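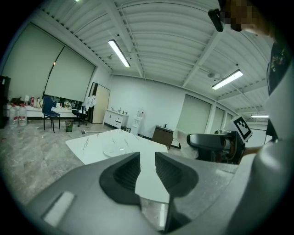

*A clear, round glass plate on a marble-patterned table.*

# The Return of the Shared Table

When the MacAulay Building opened its ground-floor dining room to the public in January, the management made a decision that surprised many of its regular tenants. The small tables for two were removed. In their place stood long tables, each set for 18, with no reservations accepted for fewer seats than a guest required and no section held back for those who preferred to dine apart.

The arrangement has a long history. Inns and boarding houses once seated travelers wherever a chair was free, and the meal was served to everyone at the same hour. The private table came later, and with it the printed menu, the individual bill, and the expectation that a guest might pass an entire evening without speaking to a stranger. For most diners today, that expectation remains firmly in place.

Herman Sembiring, who directs the dining program at MacAulay, began his career in hotel kitchens and later managed the staff canteen at Wurov, a furniture manufacturer that feeds 600 employees each working day. He credits the canteen with shaping his views on hospitality.

"In a hotel, we were taught to protect the guest from interruption," Sembiring said. "At Wurov, people sat down beside whoever was there. The machinists knew the accountants by name. I could see the value of that long before I could explain it to an employer."

The economic case was easier to make. Long tables use floor space efficiently, and a fixed menu reduces waste. MacAulay offers one soup, two main courses, and a dessert at each sitting, with adjustments for dietary needs when notice is given by noon. The kitchen prepares 200 lunches and a smaller number of dinners. Purchasing is done twice a week, mostly from growers in the surrounding county.

The social case has required more patience. During the first weeks, guests left empty chairs between parties, and the staff were reluctant to ask them to move. Sembiring responded by changing the way food was served. Bread, salad, and vegetables now arrive in large dishes intended for six people, so that a guest who wants more potatoes must ask a neighbor to pass them. Conversation followed, though not at every table and not at every meal.

Similar programs have taken different forms. Lultum, a residence for older adults, invites students from a nearby college to dinner during the academic term. The students pay a reduced price and are asked to stay through coffee. Residents may choose the communal room or a quieter one across the hall, and the administration reports that many move between the two depending on the day. Ollemis, a former textile warehouse converted to studios, holds a monthly supper for 40 people at which the tenants take turns cooking. Its organizers do not assign seats, having found that place cards made the event feel like a wedding.

Critics of shared dining raise fair objections. Noise is the most common. Long rooms with hard floors carry sound, and guests with hearing loss may find a crowded table exhausting. MacAulay has since hung felt panels along its north wall and set aside an early sitting, beginning at 5:30 p.m., at which no music is played. Others note that a communal table offers little shelter to anyone who has had a difficult day. Sembiring accepts the point, and a narrow counter facing the courtyard is now available to those who wish to eat alone.

Price also deserves attention. A shared table does little to bring a neighborhood together if only part of the neighborhood can afford a seat. At MacAulay, lunch is priced below that of nearby restaurants, and the difference is covered in part by private events held in the evening. Whether that balance can be maintained through a full year is not yet known. The management will review the program in the fall, when the leases on two adjoining rooms come up for renewal and a decision on expansion will be required.

Until then, lunch is served from 11:30 a.m., and guests are seated in the order in which they arrive.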